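## 4. Recording a demonstration by hand guiding

This section covers the recording of a pick-and-place task by moving the arm directly. For demonstrations over the remote link, see section 5. The arm must have been calibrated as in section 3, and the wrist camera must show a live picture on the Koutsoukos console before you start.
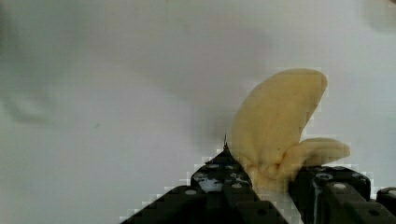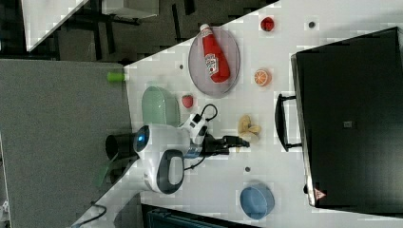
Food items and soft replicas are harder to demonstrate than rigid parts. Allow more time for each recording, and keep the closing speed of the fingers low throughout.

### 4.1 Before recording

1. Clear the reach of the arm of anything that is not part of the task. Leave the objects that belong to the task in their places.
2. Open the task list and select the task. Check that the wording on the console matches what you intend to show, including the name of the object and of the place it goes to.
3. Set the finger force to level 2. Higher levels mark soft items and can hide a poor grasp.
4. Move the arm to the start pose and wait for the console to report READY.

**Note:** The start pose should differ slightly between recordings. Do not use the stored home position every time.

### 4.2 Recording

1. Press GUIDE. The joints become free and the arm holds its own weight.
2. Hold the arm by the guide handle. Keep your other hand away from the fingers and out of the wrist camera's view.
3. Press RECORD and wait for the tone.
4. Bring the fingers over the object at a steady pace. Approach irregular items across their narrowest part — a stem, a neck or a pinched end will usually give a firmer hold than the widest point.
5. Close the fingers with the thumb switch. Hold still until the force reading settles.
6. Lift clear of the surface before moving sideways.
7. Lower the object at the target, open the fingers and withdraw straight up.
8. Press RECORD again to stop. Recordings longer than 15 seconds are split by the console and must be joined by hand later.

**Caution:** Do not let go of the handle while GUIDE is active and the arm is stretched out. The arm may sink by a few centimetres.

**Caution:** If the object slips, finish the movement and tag the recording SLIP. Do not push the object back between the fingers with your free hand.

### 4.3 Checking the recording

Play back the recording with the motors off. The finger position trace should show one closing step and one opening step. A trace with several small steps means that the thumb switch was released early; repeat the demonstration.

Compare the wrist picture with the side picture at the moment of grasp. If the two are out of step, run the clock check (menu 203) and record again. Earlier recordings from the same session should be checked too.

Accepted recordings are copied to the Wostwood store overnight. The reference set held there contains 1,612 demonstrations, and new ones are compared with it for length and speed. Outliers go back to the operator with a comment and are not deleted.

### 4.4 Faults

- **Arm feels stiff in GUIDE:** the payload setting is wrong. Enter the tool weight again and restart.
- **No tone after RECORD:** the disk is full or the camera has dropped out. Look at the status line first.
- **Fingers open during the lift:** check the switch cable at the wrist. Report repeated cases to Krystyna Lis.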